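### 3.2 How the club collected its demos

We ran the whole thing out of the Moriarty after-school club, so I should say up front that our collection setup was built around what students could do between the last bell and the late bus. Si-woo Jang wrote the task sheet, and I mostly ran around charging things. Each student picked up the hand-held gripper, did one tabletop task, put everything back and passed it on (with plenty of arguing over whose turn it was!). We ended up with 55 demos, and 29 of them went into the first training set we called Flindel. Figure 1 gives the view our model gets.

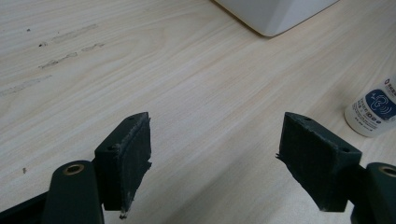
**Figure 1.** Tabletop view from the hand-held gripper, with the two fingers open and a white bottle at the right.

The other demos mostly got dropped for boring reasons. Somebody would start recording before the sheet said to, or wave the gripper around while chatting, and the motion track would go all over the place. We threw out 5 for that alone. We also asked everyone to keep a steady pace, and the kids who'd played a lot of video games were way too fast at first – they slowed down after 3 practice tries. I'd add a proper warm-up next time, and I'd write down which student did which demo, a thing we forgot to do until the second week.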